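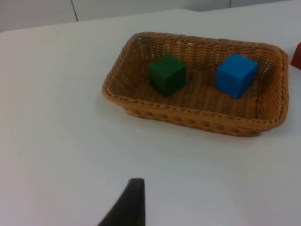
Green and blue in the basket, red still out on the table, as seen from the wrist.

January 10, 2018

I have now spent most of my winter teaching a robot arm to put blocks in a basket, a job that my sister's toddler picked up in an afternoon and then lost interest in. The arm has not lost interest. The arm will do it all night if you let it, and letting it is how I got into trouble.

Some background for those of you who come here for the bread posts. I work at a small outfit called Zesetti, where we write software that sorts things for people with warehouses. Before anyone gives us a warehouse we have to show that we can sort something smaller, and so we have a demo we call Bredura, after a street one of us used to live on. Bredura is a white table, an arm, a camera on the wrist and some blocks. The arm looks down, finds a block, picks it up, moves it over the basket and opens its fingers. Then it looks again. When it can't find any blocks outside the basket it parks itself and logs a success.

The basket is wicker. Our original container was a gray plastic bin, which everybody agreed was ugly, and before a customer visit somebody swapped it for a nice woven one with a fat braided rim. I was in favor of this. I want that on the record before we go on, because I spent a good part of last week talking as if the basket had been forced on me by enemies.

What happened is that I started an overnight run and went home. The plan was 576 cycles, each one ending with the arm tipping the blocks out again by way of a little dump fixture we built, so it could start over. I have done this many times. In the morning you come in, you get coffee, you read the summary, and if the number is good you mention it to people in the hallway.

This time I came in and the arm was stopped in mid-air with its fault light on and the basket hanging off one finger.

It had stopped at cycle 211. The finger had gone down through one of the gaps in the weave, near a corner, and when the arm lifted, the basket went with it. The force check caught it, and caught it late. By the time the controller decided that something was heavier than a block ought to be, the basket had been dragged a good way over the table and into the post that holds our calibration target. The post was bent. The target was on the floor. The finger had a bit of cane wedged so tightly against the pad that I had to get it out with pliers, swearing in a low voice so as not to disturb the people on a call next door.

No one was hurt. There was no one to hurt, it was the middle of the night. But I keep going back to that part, because during the day there often is a person standing right there. We have a light curtain on the front of the cell, and we also have a key that turns the light curtain off, and the key has been living in its slot since sometime last April. I know when it went in because I'm the one who put it there. I needed to nudge a block every couple of minutes and got tired of resetting the thing.

So, two problems. The one with the basket is more fun, so I'll do that one first.

A robot that sees the world from its own wrist gets a strange idea of a basket. From up there the rim is a big rope with shiny ridges running along it, and the inside is all stripes and shadows, with tiny dots of light coming through the weave near the corners. The cubes are fine. A bright blue cube on brown wicker is about the easiest thing you could ask a camera to look at. The dark green one is not, and when I pulled the saved images from the run, that was where the trail led. In the bad cycle, the green cube had landed hard against the inner wall, where the wicker is darkest. Our block finder took a patch of the cube and a patch of shadow and decided that together they were one block, lying outside the basket, a little past the rim.

It was very sure of this. The confidence score was higher than the one for the actual red block, which was sitting out on the table in plain view. So the arm did what it was told. It left the real block alone and reached for the imaginary one, closed its fingers on wicker and went up.

You might ask why it didn't know where the basket was. It did! It knew exactly where the basket had been at the start of the evening. We measure the basket's position once, at startup, a decision that dates from the plastic bin, which was heavy and had rubber feet. The wicker one weighs nothing. Every time a block dropped in a little off center, the basket crept. I went through the images in order and you can watch it go, a hair at a time, turning as it went, until it was sitting at an angle that would bother you if it were a picture on a wall. By cycle 211 the software's basket and the real basket were 57 millimeters apart at the worst corner, and everything in the gap between them counted as open table.

I showed this to Liên Dương, who wrote most of the motion code and had the decency to look at the whole sequence before saying anything. Then she asked why the lift check was set so high. I said I thought she had set it. She said she thought I had. We looked it up, and the change was mine, with the comment "temporary, for heavy blocks." We don't own any heavy blocks. We had some on loan from a customer called Elter for a week, and they went back in a box, and the number stayed.

So that's three problems.

The fixes, in the order we made them:

The lift threshold is back where it was. If the arm picks up anything much heavier than a cube, it stops, opens its fingers and waits for a person. I tested it by holding down a block with a stick and I'm happy to say the arm gave up almost at once.

The basket gets located again before every pick. This costs us a little under a second each time, and the demo is visibly slower, and the sales side has already asked if we could turn it off for visits. We could not.

Anything the block finder reports close to the rim now has to be seen from a second angle before the fingers go near it. A real cube still looks like a cube from over there. A shadow mostly doesn't. I say mostly because we've had 12 false ones since, and the second look threw out all of them, but I've stopped trusting round-number feelings about this basket.

And the key is out of the slot. It's in a drawer in Liên's desk, and to get it you have to ask her, and she asks what for. I've asked once. I said I wanted to nudge a block, and she handed me the teach pendant and told me to pause the arm like a grown-up.

I've been doing that. It takes four extra seconds. I had built up in my head, over the better part of a year, a picture of the light curtain as this enormous drag on my day, and it's four seconds and a button.

We did talk about going back to the plastic bin. There's a reasonable case for it: it's heavy, it's one flat color and it has no holes. The case against is that somebody's warehouse is going to be full of things with holes in them, and I'd like to meet the problem on my own table first. The wicker stays. There are four dots of museum putty under it now, which was my contribution to the state of the art.

The repaired run is going as I type this. I'm sitting in the room with it, which defeats the purpose of an overnight run, but I brought a sandwich. Two blocks in, one to go, and the arm is hanging over the table taking its second look at the red one. It does seem to be taking its time.

Next post will be the rye, for those who asked. The starter is named Thân and is doing better than the robot.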